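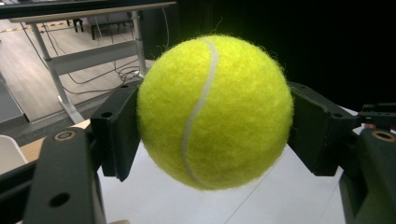 Maiara Amaral

The Tistley bus was late again. Benedito stood under the shelter with the letter in his coat, the one from Panicker, folded so small it felt like a coin.

Two hundred pounds. That was what they wanted by June. Two hundred or the shop went dark - no more kettle, no more radio, no more Mrs next door coming in for string.

He'd not told his sister. Wouldn't.

Rain. A boy kicking the kerb. A woman with a cake box held flat on both hands like it might go off.

"You getting on?" the driver said.

He was. He did. Sat at the back, wet knees, window all fog. Bus number 38, same as his dad used to drive, same horrible seats probaly. His dad who'd once turned the whole bus round for a lost glove. Passengers shouting. Didn't care.

Past the school, past Zelero's with the shutters down. Six stops. He took the letter out, put it back.

The woman with the cake box leaned over. "Is it Lovora Street next?"

"One after."

"Only it's my first time. My daughter's. We've not spoken for, well." She looked at the box. "It's lemon."

"Lemon's good," he said. Stupid. But she nodded as if he'd said somthing big.

She rang the bell too early. He got up and rang it again for her at the right place, held the door with his foot while she got the box down, and then he was on the pavement too - wrong stop, bus pulling off, rain down his neck.

His sister's was four doors up. Light on in the kitchen.

He got the letter out and knocked.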